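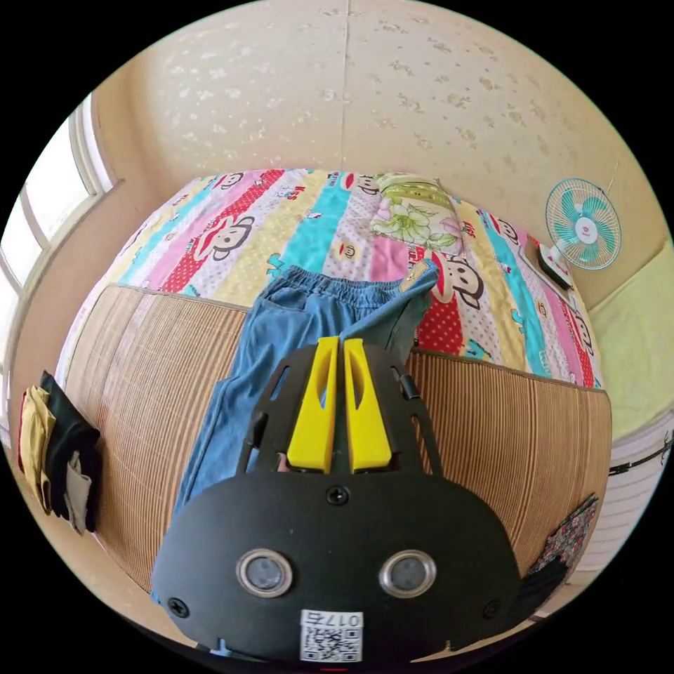 My loaf cakes are always done at the ends and raw in the middle, one reader wrote last month, and I have tried three different recipes. Can you put something up about tins and ovens before I give up on them?

Loaf cakes: tins, lining and storage
May 2020
By Giuliana Salazar

I bake a loaf cake most weeks and have made most of the mistakes going. What follows is what I do now, in my own kitchen in Memancombe, with a fan oven that runs hot at the back. Yours will be different, so treat the times as a starting point.

The tin

Tins sold as "2 lb" vary a good deal. I filled my two from a measuring jug and the Landico one held a fair bit more than the old Wemska, although they look the same side by side. If your cake comes out low and flat your tin may be too big for the recipe. If it domes, splits and stays wet inside, try a bigger one, or fill the one you have two thirds full and bake the rest in bun cases.

Dark tins brown the outside faster. With a dark tin I turn the oven down by 10 degrees and leave the cake in a bit longer.

The oven

Buy an oven thermometer. They are cheap, and mine showed the dial was reading low. I set it to 150 now for anything that needs 162, and it comes out near enough.
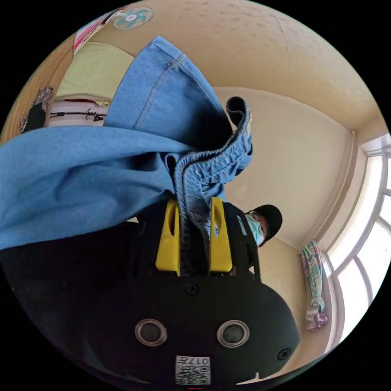
Put the shelf one notch below the middle, so that the cake itself sits in the centre of the oven. Don't push the tin against the back. If you are baking two loaves at once, leave a gap of a few fingers between them and swap them over after forty minutes, once they have set on top.

If the top is getting dark and the middle is still raw, lay a loose sheet of foil over the tin. Loose is enough. Folding it tightly round the edges makes the top go sticky.

Lining

One long strip of baking paper is plenty. Cut it to the width of the tin base, run it down one long side, across the bottom and up the other, and leave enough sticking up to lift the cake out by. Grease the short ends and run a knife down them before you lift. Butter wrappers do the greasing well and can be kept folded in the fridge door.

Ready-made liners are fine, but they are made for one size of tin and crease in anything narrower. The creases leave lines in the cake. It tastes no different.

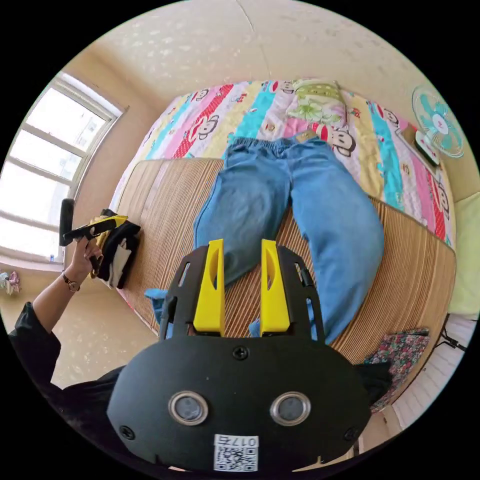

Greaseproof isn't the same as baking parchment and I wish the packets said so, a reader commented under the scone page, after peeling half a lemon loaf off the paper. She is right. Greaseproof needs greasing. Parchment, the slippery sort, doesn't.

The mixture

For a plain loaf I use 300 g of self-raising flour, the same method every time:

- Take the butter out the night before. In December I leave it out all day as well.
- Beat the butter and sugar until pale. With a hand whisk, allow five minutes.
- Add the eggs one at a time with a spoonful of the flour.
- Fold in the rest of the flour with a metal spoon and stop when you can't see any dry bits.
- Smooth the top, then draw a line down the middle with a wet knife. It will crack along the line.

Weigh the eggs if they are from somebody's hens. Mine came to 214 g in their shells last time, for a recipe that says four medium eggs, so I took a spoonful of milk out.

Is it done?

Use a long skewer, pushed in at the crack and right down to the base. A cocktail stick is too short. A few crumbs on it are all right and wet batter is not. Leave the cake in the tin for fifteen minutes before lifting it on to a rack, and don't cut it until it is cold.

Keeping it

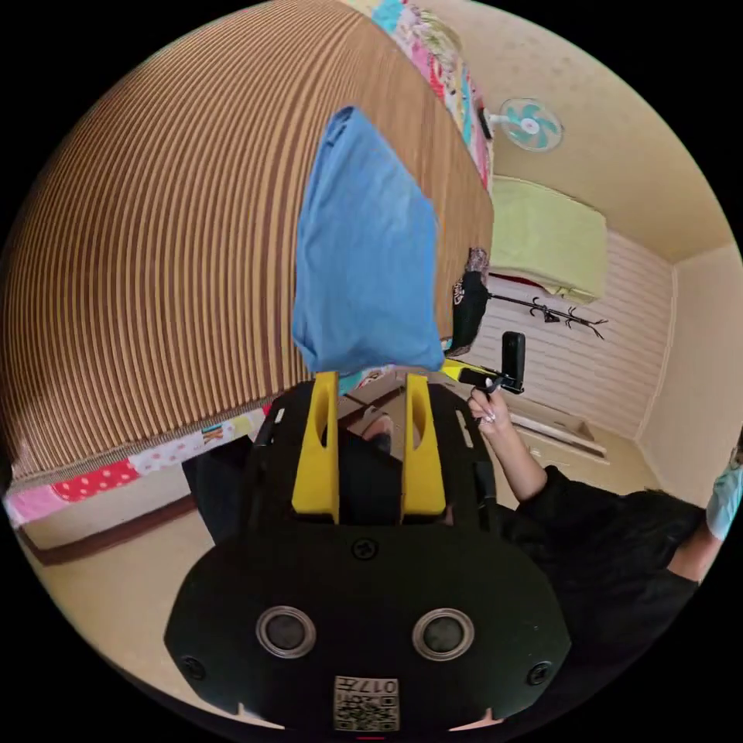 Blue cloth on brown and gold stripes, with patchwork beside it.

Wrap the cold cake in its own paper and then in foil. Plain loaves keep four days in a tin, fruit ones a week or more, and banana is best by day three. Ginger cake should be left alone for two days first.

To freeze, slice it, put a square of paper between the slices and bag the lot. Slices thaw on a plate in under an hour. Lemon drizzle goes in the freezer without the drizzle, which I make on the day.

Contact | Copyright Giuliana Salazar | Back to top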